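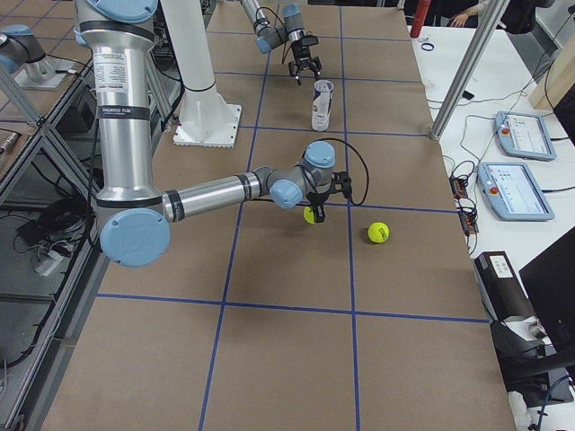
Sawsan Masri says I have to start with the money, and that if I leave it to the end again like I did in June people will be doing sums in their heads the whole way through and won't hear a word. So, money first!

(Put the number up, wait a second.) 4,000 dollars went into the shop's automation fund, and when I closed the notebook last week there were 802 left. That doesn't include the arms. The arms are on loan to the shop through Citunia until the lease runs out, and if you want to know how we swung that, catch me by the coffee, it's a long story with a lot of forms in it. The money is everything else: table, frame, grippers, cables, and way too many cable clamps.

What we're building. Two arms, one table, a ball and a cup. One arm picks up a tennis ball, the other takes care of the cup, and at the end the ball should be in the cup. That's the whole project, which we call Konton. My nephew could do it before he could talk. It has taken us a good part of a year of evenings and I have loved nearly all of them.

(Slow down here, I always rush this bit.)

Why a tennis ball. It's bright, so it's easy to find against brown paper. It's fuzzy, so it grips well. It squashes a little, so if you close the fingers too far you get a dented ball and no broken finger. And it rolls, which I thought was a drawback and Randa Sabbagh thought was the best thing about it. She was right. If your release is sloppy a block just sits there and lets you feel good about yourself. A ball takes off across the table and tells on you.

The paper. Kraft paper off a roll, blue tape on top to make big rectangles. We started with a painted grid, very handsome, took Wissam Aoun a whole weekend, and then we moved the base over by the width of a hand and every line was wrong. Tape you can peel. Paper you can tear off and do over before dinner. I write on it too, little arrows and rude remarks, and when a sheet is full I roll it up and keep it. (If anybody asks, yes, I still have them all, they're in my garage.)

Cables! Okay. If you take one thing home, leave more slack at the wrist than looks decent. My first try was tied down nice and neat, flat against the arm, and the first time the wrist turned all the way around it pulled the plug right out of the gripper. Now we let it loop. It looks messy and it has given us no trouble at all.

The cup. Thin plastic, weighs nothing. Our closing force was set for the ball, and of course the cup went crunch. We got through 202 of them before Afaf Twal sat down and wrote a separate grip setting for it, and she did it in one evening, so you can imagine how the rest of us felt. (Pause for laugh. If no laugh, carry on.)

Two arms sharing one space. This is where I get serious for a minute. Each arm has its own pendant with its own stop button, and the pendants live on the desk beside the table. House rule is that a person is at that desk whenever anything is powered to move. We also run at low speed, and we stay there. Saimi Niskanen wrote the bit of code that gives each rectangle to one arm at a time, so if the left arm is in there the other one has to wait its turn. The waiting looks dumb and slow and I wouldn't trade it for anything.

How well does it work? On the 02/10/2018 log our longest run was 6 good drops in a row, then a miss, then a long hunt under the bench for the ball. Most misses are the cup being a hair off from where the arm thinks it is. Plasness has a camera bracket we want to try for that, and Fourie is lending us the drill press to mount it.

(Leave time for questions. Bring the spare ball, hand it around. Get it back from Wissam.)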